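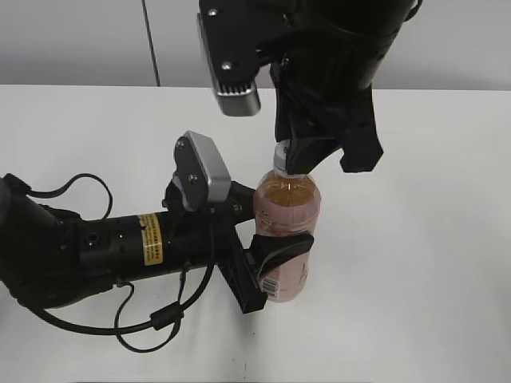

Ifeoma Okonkwo wrote to me after my June post on iced tea and told me, very kindly, that I was wasting my money. You are paying for sugar and a pretty label, she said, and you could make a better peach drink at home with a kettle and two ripe peaches. She is probably right. I have thought about her note a good deal since then, mostly while standing in front of the cooler at the Gresby market with a bottle already in my hand.

So I did try it her way, and I want to be fair about it. I bought eight peaches (she said two, but I know myself, and most of them get eaten over the sink), brewed a pot of plain black tea, and let the slices sit in it overnight in the fridge. It was lovely. It tasted like tea that had once met a peach and remembered it fondly. My husband had two glasses and asked if there was any of the other kind left.

And there's my trouble, because the other kind is what I grew up on. My grandmother kept a row of bottled peach drinks on the floor of her pantry on Fonseca Street, where it was cool, and we were allowed one between us if we had carried in the groceries without complaining. She poured it herself, into the little juice glasses with the worn gold rims, and she held them up side by side to the window to see that they were even. I must have been seven when I decided there was no finer color in the world than that drink with the sun coming through it. I still buy with my eyes, I'm afraid. If a bottle has that golden look up at the shoulder, where the label stops, I am halfway to the register.
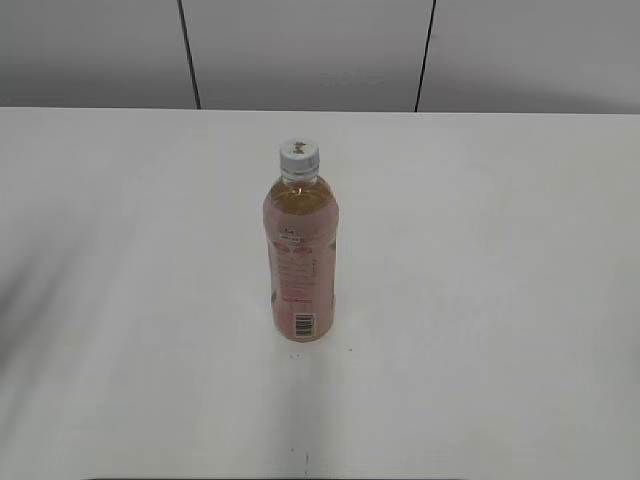

Peach pink label, white cap, and that amber color at the top.

I've come to have opinions about bottles, which I never expected to have at this age. I like one that stands up straight and doesn't wobble in the refrigerator door. I like a cap with ridges, because my hands are not what they were and a smooth one has me hunting for the rubber glove. And I do like fruit on the label, even when it's only a suggestion of fruit. Kevin Agudelo, who runs the little grocery in Grutongate, once let me stand there reading the backs of his whole bottom shelf while he restocked the crackers, and all he said was that I might want to borrow his glasses. I did borrow them. The print is terribly small on nearly everything now.

What I learned from all that squinting, and from a few years of pouring, is mostly about temperature. A sweet peach drink wants to be properly cold, colder than you would serve plain tea, or the sugar is all you taste. I give mine a whole night at the back of the fridge – never the door, if it's for company – and I put the glasses in for the last hour as well. My sister adds ice, but I find it goes thin before you've finished your sandwich. A squeeze of lemon is nice. So is a splash of soda water if you've bought something on the syrupy side, and I have poured it over frozen peach slices for a birthday and been asked for the recipe, which made me blush.

The leftover bottles get washed and used again around the house, for watering the African violets mostly. I leave the labels on if they're pretty. There is one on the laundry room windowsill with a blue flower on it that I've had so long the ink has gone pale, and I'd be sorry to lose it.

Anyway, Ifeoma, I haven't given up on your version. I have a bag of peaches in the freezer and I mean to try it again with a spoonful of honey and a stronger tea, and I'll let you know how it comes out. If anybody has a good way to keep the slices from going to mush overnight, please leave it in the comments, and tell me how long you steep yours.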